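How to Wrap Your Hands for Bag and Pad Work

These steps cover a standard wrap for a medium-sized hand. Semi-elastic cotton is assumed throughout.

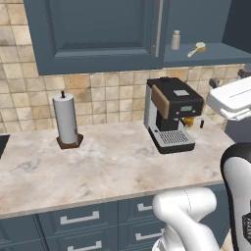
Rostyslav Hrynyshyn commented that the wrist should come before the knuckles, as a loose wrist cannot be corrected later without starting again. The order below follows his advice.

Before starting

Remove rings and trim your nails. Unroll the wrap fully and check for twists. Spread the fingers wide and keep them spread until the last step. A wrap put on over a closed hand will be too tight once the fist opens.

Steps

1. Place the loop over the thumb and bring the wrap across the back of the hand.
2. Go round the wrist three times, working slightly up the forearm. Each turn should overlap the one before by half its width.
3. Cross the back of the hand and go round the knuckles three times. Keep the wrap flat over the joints.
4. Return to the wrist. Pass between the little and ring fingers, then back to the wrist. Repeat for the other two gaps.
5. Circle the thumb once, go back to the wrist, and lock it with one turn over the palm.
6. Use the remaining length on the knuckles, finish at the wrist and fasten.

Checking the fit

Make a fist. The wrap should feel firm across the knuckles and the wrist should resist bending. Open the hand for a minute. If the fingertips tingle or change colour, take the wrap off and redo it with less tension.

Wash wraps in a net bag after each session and hang them to dry before rolling. Replace them when the elastic no longer springs back or the fastening slips.

Text by Tymofii Nechyporuk. Last checked 3rd February.

Contact | © Weltden Boxing | Back to top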